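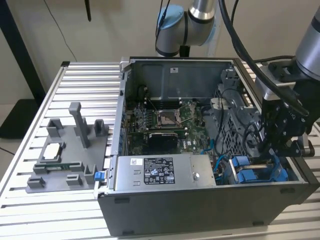
Side panel off, nothing in the CPU socket yet.

Forum > General Hardware > Is it worth reviving an old desktop or just buying new?

mossybank
2021-06-17
Right, I need talking into or out of something. I've got the family desktop open and I'm dithering. It does homework, email, photos and my other half's endless spreadsheets. A new tower from Hastedix with the bits I want comes to £1,134, which made me go and have a lie down. A second-hand processor for the old board is £40. Surely it's a no-brainer? Except my brother-in-law reckons I'm throwing good money after bad and should just get a laptop like a normal person.

tinlid
Get the £40 chip. Homework and email will run on a potato. The only thing I'd add is an SSD if you haven't got one, it'll feel like a different computer.

Grumbleweed
Going to disagree with tinlid. I did this twice with my mum's machine. First the processor, then the power supply, then the board, and by the end I could have bought her something decent with a warranty. Old kit fails one piece at a time and you're the one who gets the phone call.

tinlid
One unlucky machine doesn't make a rule though, does it? I've had mine going for donkey's years on second-hand parts.

Grumbleweed
Three unlucky machines if we're counting my own. But fair enough.

pennyfarthing4
Where are you buying the chip? I'd avoid Lelleo, I waited up to 4 weeks for a stick of memory and then they sent laptop memory. Clusolton were fine when I used them and took a return with no fuss. Also check the board will take the processor before you pay, the list is normally on the maker's support page. You may need a newer BIOS.

mossybank
Ooh, good shout on the BIOS, I hadn't thought of that at all. Clusolton have got one in stock so that's tempting. 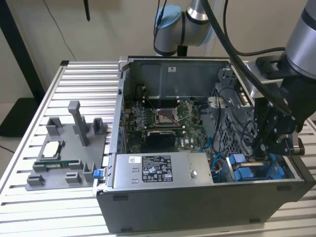
The other thing bothering me is the spreadsheets. Some of them are enormous (he tracks the allotment, the car, the gas meter, the lot) and they used to take ages to open. Is that processor or memory? And would I notice a faster one if I only did the one upgrade?

tinlid
Could be either. Next time one's crawling, open task manager and see which graph is up at the top. If memory's full, more memory. If the disk is flat out, SSD, and I'll say I told you so.

Grumbleweed
Or he could delete a few years of gas readings.

mossybank
You tell him that!

pennyfarthing4
If you do end up buying new, hang on until August if you can bear it. The back to school offers usually start then. Daneshvar knocked a fair bit off theirs last summer and threw in a keyboard, which was rubbish, but still.

mossybank
OK, I think I'm going for the £40 option, plus an SSD if I can find one cheap. If it all goes wrong I'll be looking at the August sales and Grumbleweed can be smug.

Grumbleweed
Already practising. Don't forget the thermal paste.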